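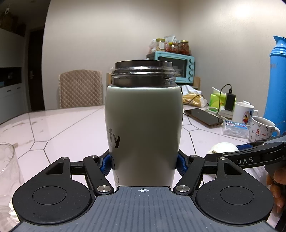

Chang objected, after reading an early draft of this section, that a kit sold for household tasks ought to be judged on dull household objects and on how patient it lets a person be, and that the tidy blocks we had used until then flattered it. We took the remark to heart, and most of what follows grew out of it.

16/06/2025
By the Rondeso group, Brirnitz

4.2 Two-handed work with the Flelano kit

The Flelano kit is offered as a pair of hand-held grippers with the software needed to turn a person's movements into training material for a robot arm. We bought ours in November at the ordinary price and had no help from the seller beyond the printed guide, so we hope our impressions are close to those of any small lab opening the box for the first time.

For this part of the review we settled on drinkware. An insulated tumbler is a friendly sort of object to a human hand and a rather unfriendly one to a gripper, being tall and smooth, and its lid has to be dealt with by one hand while the other keeps the body still. Our operators worked at a dining table with the everyday things left where they were, and we asked them to go at whatever pace felt natural. In all we kept 835 recordings, of which 267 involved a lid in one way or another.

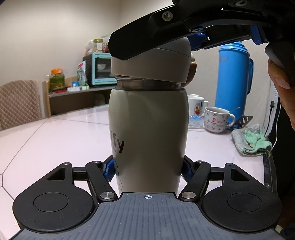 The holding hand gave us very little trouble, and we were pleasantly surprised by how soon our operators stopped thinking about it. A low grip on the body was the favorite, although the guide suggests going higher, and we came to prefer it too, as it leaves plenty of room for the other hand to come in over the top. The working hand was another story! Small parts ask for a fine touch at the fingertips, and a newcomer tends to squeeze too hard, or to arrive at a slant and have to back off and try again. Practice helped a good deal. Most people needed around 12 tries before they told us they felt comfortable, and after that the sessions went along quite happily.

We should say a word about small loose pieces, which we had half forgotten when we planned the study. They are easy to knock and hard to approach from above when the jaws are wide open, and we would gently encourage the makers to add a page on them to the guide.

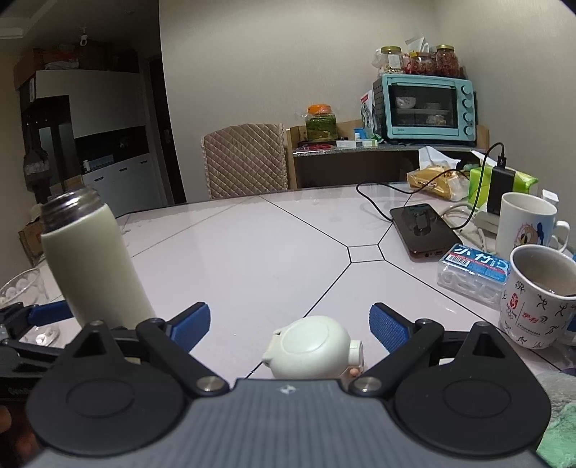
Figure 3. Open jaws over a small white object on the tabletop, with an insulated bottle to the left.

Taken as a whole, we found the kit a pleasure to use, and we would buy it again for work of this kind. Our main wish is for a lighter handle, something several operators brought up on their own after a long session. The comfort ratings are treated more fully in Section 5.

Contact: Rondeso group, Brirnitz | Copyright Rondeso | Back to top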